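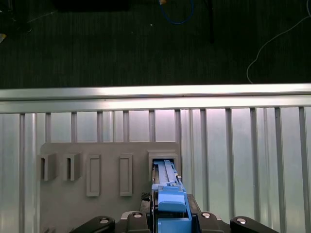

What were we supposed to get out of the Drinddale open day? Mainly how much of an insertion job is decided before contact – grip, approach angle, how the part sits in the fingers.

Notes from the visit, Thursday, October 1, 2020. Read with handout 2.

Stop one, the Panen cell. Blue part into the opening in the gray panel. Watch the finger pads, one on each side of the part. Grip too far back and small angle errors get big at the tip. Will be on the quiz.

Their log: 3,967 tries since March, 488 marked as failed. They don't split misses from jams, so be carefull quoting it. Work out the failure rate yourselves, bring it next week.

Stop two, Cropper line. Short, loud, couldn't hear much. Up to 3,000 parts a shift – their number.

Terms to know: compliance, chamfer, wrist camera, search motion (spiral vs. straight push).

Pisirham group goes next, same sheet. Write up one page, sketch the forces at frist contact. No need to describe the building.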